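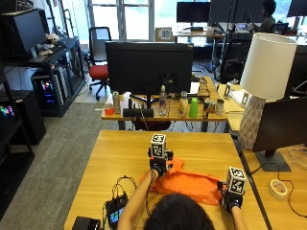 Helmi Pesonen
Minutes secretary, Pelby group

Minutes of the methods meeting, 03/04/2020

Present: Arvo Nurmi (chair), Kerttu Honkanen, Rónán Ó Conaill, Helmi Pesonen (minutes). Vilho Hämäläinen joined by phone and was audible for most of item 3.

1. Minutes of the January meeting

Approved after one correction. Rónán did not say the marker cubes were "fine." He said they were "fine for now," and would like the difference preserved. It is preserved.

2. Glove demonstrations on soft objects

Kerttu presented the comparison that the group agreed to in January. The question was whether hand motion recorded with the sensor gloves and marker cubes is good enough to train the Pelby arm on plastic bags, or whether we have to go on steering the arm by hand for every demonstration, a process Arvo described as parking a truck by mail.

The task was to spread out a crumpled bag on the table, find the opening and pull it wide. Kerttu recorded 500 glove demonstrations. Two policies were then trained, one on the glove recordings and one on the steered demonstrations left over from the Seppälä work. Each was given 80 trials on the arm.

Glove policy: 71 successes out of 80.
Steered policy: 58 out of 80.

Arvo asked what counted as a success. Kerttu said the bag had to be open wide enough to take the test block, and that the rule was written down before the trials. Arvo asked where. Kerttu produced the page. The chair moved on.

Rónán pointed out that the Seppälä set was smaller and that two of its operators were, in his words, learning on the job. He was one of them. It was agreed that the comparison shows the gloves work for this task and does not yet show that they are better per demonstration. Kerttu will rerun with matched set sizes before anyone puts a bar chart in front of Clillitz.

3. Losing the cubes

Most of the discussion went here. Cube tracking drops out when one hand passes over the other, or when a fold of the bag rides up in front of a marker. Bags do this a great deal. Kerttu discarded any recording with a gap longer than 13 frames and filled the shorter gaps from the glove sensors.

Vilho objected that throwing out the long gaps also throws out the awkward bags, so the policy has been raised on well-behaved ones. Kerttu agreed this was possible. Vilho repeated the objection at greater length. Kerttu agreed again. The line then failed, and it is not recorded whether Vilho knows he won.

Rónán suggested a second camera lower down on the left side. Arvo asked whether the budget had been consulted. Rónán said the camera was already in the cupboard.

Agreed: keep the discarded recordings, label them by cause, and train one policy with them included.

4. Cables

Rónán would like the glove cables shorter. Kerttu would like them longer. Around 20 minutes were spent on this. No change.

5. Write-up

Working title is still "Prundale: two-handed demonstrations for thin plastic." Arvo finds it dull and has been invited to supply another. The methods section is drafted except for calibration, where the current text reads "calibrate as usual." Rónán to replace this with something a stranger could follow.

Actions

Kerttu: matched-size rerun; labels on discarded recordings.
Rónán: low camera; calibration text.
Vilho: send the objection in writing, one page.
Arvo: a title, or silence on the subject.
Helmi: circulate minutes, including to Vilho.

6. Any other business

Arvo asked whether anyone had tried paper bags. Kerttu said they were too noisy. Deferred to the next meeting.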